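November, evening

Cold cellar again, so I worked on the damp figures for the house at Hosau. The meter on the north wall read 418 at breakfast and had not moved by four in the afternoon. The units are the maker's own and the manual does not define them. I wrote the value down anyway, under the column Uldis ruled for me.
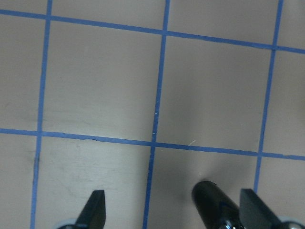 The pump is the larger problem. It ran for two hours overnight with the float switch up, and the counter now stands at 2615 starts. Aigars Vasiliauskas thinks the check valve leaks back and the pit refills from its own pipe. I think the ground is saturated. Both would give the same count, and to separate them I have to close the gate valve by hand after a cycle and time the rise. I will do that tomorrow before coffee.

Letter from Si-woo Shim at Fliltunora. The membrane quote holds until the end of the month. Delivery to Zarnham is included, the last stretch of road is not. Replied with the wall lengths and asked whether the primer tolerates lime plaster — the data sheet is silent on that. 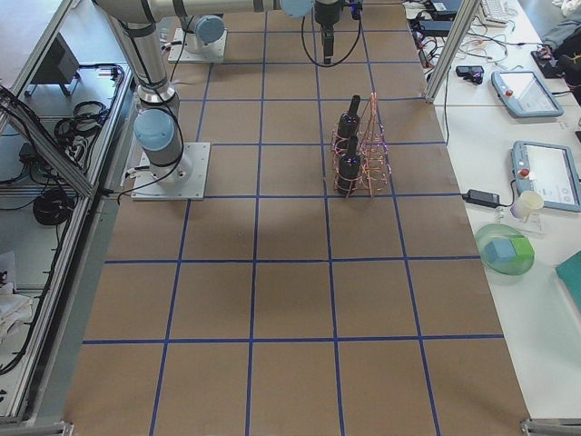

Table with brown paper and blue tape squares.

Soup for supper, then an hour on the cellar plan. Urmas Rebane drew it at a scale that fits no ruler I own, so I redrew it on squared paper, one square to a flagstone. The chimney base comes out wider than his by 3 squares. I checked it twice and left mine as it is.

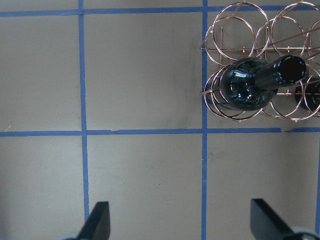

Shelving has to wait for the membrane. Strazds can supply slotted steel, galvanized, and I would keep everything clear of the north wall by a hand's width. The bottles can go on the sill side, where the floor is highest. A wire rack like the copper-colored one, with the bottles on their sides, would suit, as air gets through it and it can be lifted out when the wall is painted. Arūnas Lukoševičius wants closed cupboards. I told him no.

Outside thermometer at 2 when I locked up. Pump silent at nine, running again at ten.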